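Category: Notebook / Manipulation / Household tasks
Posted by Spyros Tzanetos | May
4 comments | 3 shares

Laundry pickup, wrist view, continued

Started 9:40. Picking up from the last entry, where I left the question of whether the arm can empty a basket without a person standing beside it. Short answer so far is no, but the failures have moved somewhere more useful.

Task as written on the board: take cloth items out of the basket one at a time, put each on the sofa, stop when the basket is empty. No folding. Folding stays off the list until this part is boring.

Settings

Controller is the Fultik build from last week with the grip force limit dropped. Policy is the Postetti checkpoint, fine-tuned on our own demonstrations, 229 of them. I threw out the ones where the operator nudged the basket with the back of the hand and carried on, as the policy had learned to do the same. Erkudano handles logging. Clock drift between the wrist camera and the joint log was checked before starting and was inside tolerance.

Fingers are the soft pair, and I wiped them down with isopropyl first. Lint on the pads changes the friction enough to notice on thin cotton and hardly at all on towelling.

Runs

Run one. Tea towel, single item. Approach good, fingers closed on a fold, lifted clear, placed on the sofa. Placement was sloppy but on the cushion. Counts.

Run two. Tea towel and a T-shirt, shirt on top. Pinched both and lifted both. The policy has no idea it is holding two things. The force reading was a bit high but not enough to put a threshold on, and a damp shirt alone would read the same. Marked as a fail.

Run three. Same items, reversed. Closed on air twice, then stalled above the basket with the fingers open. It was still issuing small corrections, so the timeout did not trigger. I stopped it by hand. The timeout should look at progress toward the cloth and ignore whether the joints are moving. Stamatopoulos had this note in the margin months ago and I skipped over it.

Run four. Shirt alone. First grasp caught the basket rim and the whole basket came up a few centimetres before the force limit let go. No damage. Light plastic baskets are worse than heavy ones for this, as they come along with the hand. I could weight the base, but then I am solving a problem that no one's laundry room has solved for me. Leaving it as is.

Where the errors come from

Most of the trouble is depth. The wrist camera gets a fine view of the cloth from above until the last bit of travel, when the fingers take up the lower part of the view and the fabric gets hidden. From there the policy is working from memory of the previous second. Flat colours are the hardest. Anything with a strong pattern holds up better, which matches what we saw with the checked napkins.

Striped cloth between the open fingers, basket near the arm of the sofa:

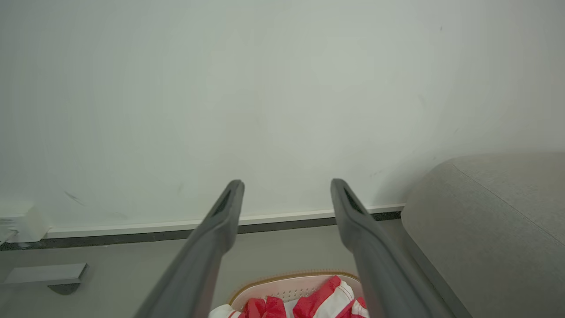 Comparison with doing it by hand

I emptied the same basket myself for reference. It took less time than the arm needs to plan its first approach. I also used two hands, shook each item, and felt straight away when I had two layers. The arm has none of that. A slow machine would be fine if it could be left alone, and people put up with slow dishwashers. What rules this one out for now is that I had to step in on two of four runs, counting the stall and the rim catch, where I reset the basket.

My working estimate from the fatigue sheet is 2,000 open-close cycles before the soft fingers need replacing. At one item per grasp that is decent. At the present rate of missed grasps it is a consumable, and would need to go in any costing for a home unit.

To do

- Rewrite the timeout. Progress measure, not joint motion.
- Record demonstrations with two layered items, operator separating them on purpose.
- Try a shallow shake after lift, check whether the second item drops. Low cost, may do nothing.
- Penalize rim contact in the grasp scoring.
- Ask Stamatopoulos for the older margin notes before I rediscover the rest of them.
- Order isopropyl.

Packed up 4:15. Logs copied to the shared drive under laundry, wrist. Run three is worth replaying if anyone wants to see the stall; skip to the second missed grasp.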